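Pendlow White Bags on a Roll
Household and shop use, 42 bags to the roll

We have sold bags under the Pendlow name for a good long while now, and the plain white one is still the one people come back for. It's a simple thing, a thin plastic bag with an open top and a sealed bottom, and we would never pretend otherwise. But if you've ever had a bag split down the side on the way from the kitchen to the back door, you know that a simple thing can still be made badly, and so we'd like to tell you a bit about how this one is put together and what it's good for (and a couple of things it isn't).

The film is thin. People sometimes write to ask whether we can make it thicker, and we can, and we do — that's the Pendlow Heavy, which has its own page. The regular white is meant for light, everyday filling: bathroom baskets, paper scraps, the bin under a desk, a sweater going into a suitcase, a pair of muddy shoes that have to ride home in the trunk. You can more or less tell what's inside without opening it, which our customers with stockrooms tell us they like very much.

Each bag has a flat seal across the bottom. We tried a star seal for a while, where the film is gathered into a point, and it does hold liquids better, but it left a hard little knot that kept people from folding the bags flat. We went back to the flat seal and have been happy with it. If you need a bag for wet kitchen waste, please look at the Narnell liner instead. It costs a bit more and has the star seal, and you'll be glad you spent the extra.

Sizes and packs

Small, for bathroom and desk bins: 42 bags per roll
Medium, for clothing, linens and general sorting: 42 bags per roll
Shop carton, medium only, flat packed: 1,000 bags
Double shop carton, medium only, flat packed: 2,000 bags

The rolls come with a paper band and no cardboard core, so you can use them right down to the last bag without a tube rattling around in the drawer. The cartons are packed in sleeves, and each sleeve opens along a perforated strip at one end. Tear it all the way across the first time. A half-opened sleeve tends to catch the bags as they come out, and then you end up with three when you wanted one.

Opening a new bag

Thin film likes to cling to itself, especially in winter when the air indoors is dry. Rub the open end between your thumb and finger until the two layers slide apart, then give the bag one good shake to let the air in. If it's being stubborn, a slightly damp fingertip works wonders. Check that you're at the open end, too — we've all stood there rubbing away at the seal.

Creases and wrinkles

A bag that has been handled once will never lie quite as smooth as it did coming off the roll. The wrinkles are only in the look of it, and a creased bag will carry as well as a flat one provided there are no holes or stretched spots.
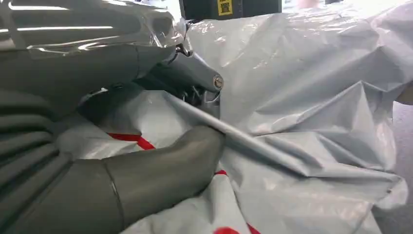

For saving bags you've used for something clean, press the air out from the bottom up, fold the bag lengthwise twice and then roll it. A drawer organizer helps a lot. We stock the Akyol drawer tray, which has a long narrow slot that takes one of our rolls on one side and your saved bags on the other.

A few cautions, and please do read them. Keep the bags away from babies, small children and pets. Don't use them in the microwave or the oven, and don't store them next to a heater or on a sunny windowsill, where the film gets brittle. They are not sold for direct contact with food. For sandwiches, bread and freezer portions we carry the Foltia range, in clear only.

Shipping and returns

Rolls go out by regular mail and cartons by ground carrier. Orders placed before noon usually leave us the same day, except in August, when we close for inventory and things run a little slower. Unopened rolls and cartons can come back to us for a full refund. If a sleeve arrives damaged, send us a note with your order number and we'll get another one out to you.

Item number 270, white, medium roll. Please mention it if you write to us about matching an earlier order.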